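Search gear and guides

Camera slider check before a rental goes out, with comments from Vesna Đorđević

I like to do this with a coffee and the Durkau slider flat on the bench, and I hope you'll take your time too.

1. Rail and end stops: OK. Wipe the rail end to end, and don't forget the underside (I always do!).
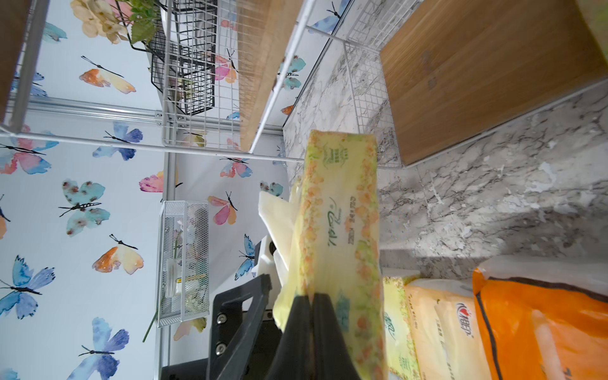
2. Carriage lock: OK, a little stiff. Mimoza Softić likes it that way, bless her, so I left it alone.

3. Belt tension: retightened. There was more than 2 mm of play, and you'd see that on a slow move. 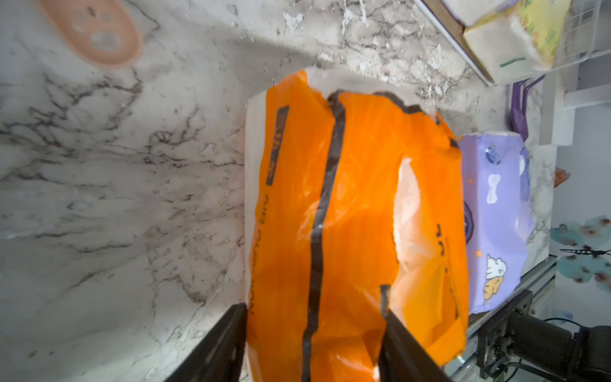 4. Batteries: both Skodex packs charged, contacts clean.

5. Feet and tripod plate: one rubber foot is worn,
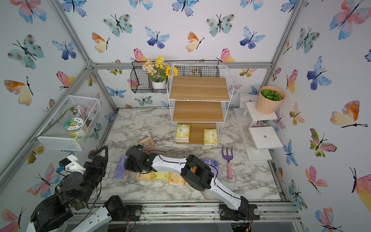
so I've put a spare in the pouch, and it just pushes on with your thumb. Check again after 500 passes.

We use cookies to improve your visit. Accept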